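We use cookies to remember your settings and count visits. Accept all | Manage choices

Call for participants: help us find out whether our result is real

Gokunton Lab, Sheehan Building
Posted 31 January 2025

Last July we reported that a pair of robot arms, trained only on recordings of people steering them, could put away a table of mixed small objects about as well as the people who had trained them. The finding has been passed around a good deal since then, usually with the caveats removed. We would like to put some of them back, and we need people from outside the lab to do it.

The trouble is easy to state. The method, which we call Bultum, learned from 391 recordings. Nearly all of them were made by two people who sit in this building and know what the arms find hard. They avoid awkward grips without thinking about it. They also chose the test layouts. A system that copies careful experts and is then marked on tables laid out by those same experts ought to do well, and we don't think the score says much about what happens when a stranger sets the table.

There is a second worry. Success was judged from video by members of the team, who knew which runs were Bultum and which were a person at the controls. Nobody cheated. But "the piece is in the bin" leaves more room for opinion than you might expect when a piece is balanced on the rim, and the calls were made by people who wanted a paper.

What you would be doing

You would take one of three roles, given to you by draw.

Drivers steer the arms by hand through a set of sorting and tidying jobs. You will get a short practice and no coaching after it. Please don't try to be neat for our sake - clumsy recordings are what we lack.

Setters lay out tables for the arms to deal with. You may use anything from the parts shelf: chess pieces, toy blocks, small containers and so on. We will not tell you which arrangements the arms cope with, and we ask you not to read the July report first.

Markers watch clips in which both arms are in view and the source of the control is hidden. You say whether the job was done, not done, or can't be called. "Can't be called" is a proper answer and we would like to see it used.
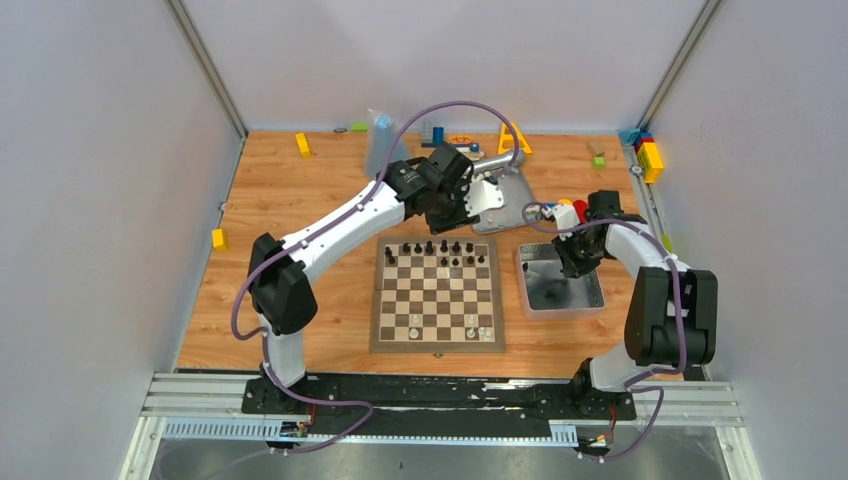
Chess pieces have given us the most argument. One camp here holds that Bultum has learned something general about picking up small upright things. The other, which includes the person writing this, suspects it has learned where pieces usually are. Setters will probably settle that in an afternoon, and I would sooner lose the argument to a fair test than win it by repeating the old one.

Who can apply

Anyone aged 18 or over who can sit at a desk and use both hands, or who would like to be a marker only, in which case hands don't come into it. You don't need to know anything about robots. If you have worked with us, or with our partners at Gamstead, you can't take part. Good chess players get no advantage.

Pay and time

Each participant attends 2 sessions and receives £450 on finishing the second. If you leave after the first you will be paid half. Payment doesn't depend on how the arms perform, or on how you do.

What happens to the results

The full set of runs, including the failures and the ones markers couldn't call, will be put out together with the analysis plan, which is already fixed. If the July figure falls, we will say so in the title.

To apply, write to Tullio Mancuso at the Sheehan Building front desk, or leave your details there in person. Tell him when you are free and whether you have used remote-controlled equipment before. Please don't tell him which role you want.

14 shares | 3 comments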